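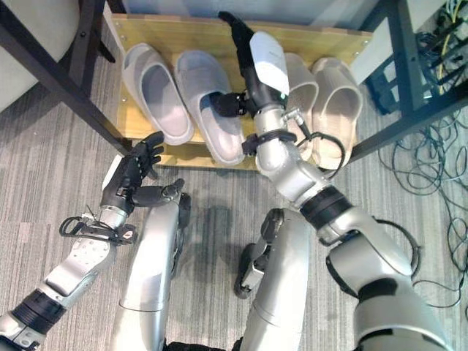
Slides don't need a rack, they need a basket by the door and a kick, according to the very first comment under my last post. Two more people agreed within the hour! And one wrote in to say she throws hers down the basement stairs and collects them on Sundays, which I have thought about far more than I should.

Wed 1 September

OK so I tried the basket. I really did. I had one from the old place in Pilulach, a big floppy thing, and I gave it most of the summer. The trouble with a basket is that you put in a pair and you take out two singles. I'd be standing there on one foot with a gray one in my hand, digging for the other gray one, and coming up with beige every single time. Then I'd dump the whole thing out on the floor, find my pair, and leave the rest where they fell (I'm not proud of it).

So we're back to shelves, and I'm sorry, comment section, but I'm much happier.

My rule for this round was $100 for everything, screws included. I looked at a Valitz rack first. Pretty, but it's one of those slanted ones with rails, and slides do not like rails. They've got those fat soles and nothing to hook at the heel, so they just creep forward until one drops on the floor at night and scares you half to death. Flat boards are so much better for this. You set the slide down and it stays down. That's all I want from furniture at this point.

A few things I've worked out since I started caring about this (help):

- **Toes out.** I used to put the heels toward me because that's how they come off your feet. With the open toes facing front I can tell which is which without bending down, and I can hook two fingers under the strap and pull.
- **Let them hang over a bit.** Slides are long! If the board is shallow, the fronts will stick out past the edge, and it's fine. I spent a whole evening looking for deeper boards before I decided I didn't mind.
- **Colors together.** Grays with grays, beiges with beiges. I own way too many shades that are nearly the same, and in bad light a cream and a pale gray might as well be twins.
- **Don't stack them.** The bottom pair gets a dent in the strap, and the top pair picks up whatever you stepped in.

I did wipe down a lot of soles while I was at it. Warm water, a little dish soap, an old toothbrush for the grooves. If you have the Stillari kind with the bumpy footbed, the gunk sits down in between the ridges and you'll want to go lengthwise with the brush. Crosswise just flicks it in your face. Let them dry overnight standing on their sides and don't put them in the sun, I shrank a pair that way two years ago and my heels hung off the back for the rest of the season.

Fun fact, my step counter said 3816 by the time I was done, and I never left the apartment. All of that was between the sink and the shelves. I ordered a pie from Paisan and ate it on the carpet.

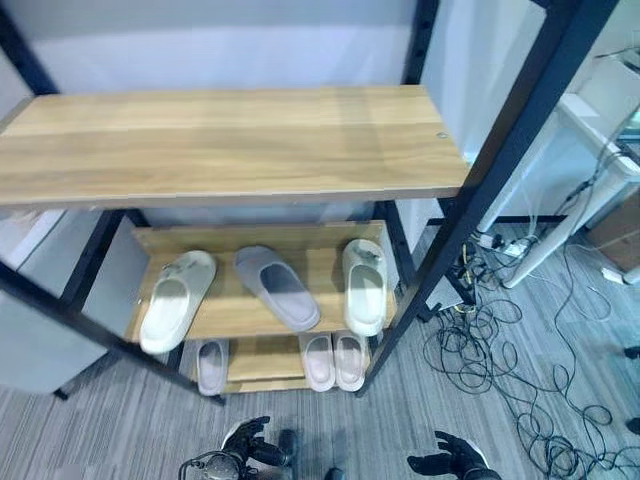

*Wood boards, black posts, top one empty.*

I like having one board with nothing on it. It won't last, I know myself, by October there'll be gloves and mail and a dead plant up there. But for now I can put a bag down when I come in, and it makes the whole corner feel calmer even with all those cords on the floor.

What I haven't figured out is the spacing. I set the shelves pretty close because slides are low, and then I remembered that boots exist. If I move a board up I lose the nice gap on top, and if I don't, the boots go back in the closet, where they'll fall over on everything. I might take one board out for the winter and slide it behind the cabinet. Has anybody done that? Did the rack get wobbly? Mine is good and steady with everything on it and I'd hate to mess with it.

Also still looking for a mat for underneath that isn't ugly. The striped carpet shows every crumb of dirt, and all the boot trays I find are shiny black plastic with a rim like a cafeteria tray. If you know of a plain gray one, leave me a link. And to the basement stairs lady, I need to know how you find the matching ones on Sunday.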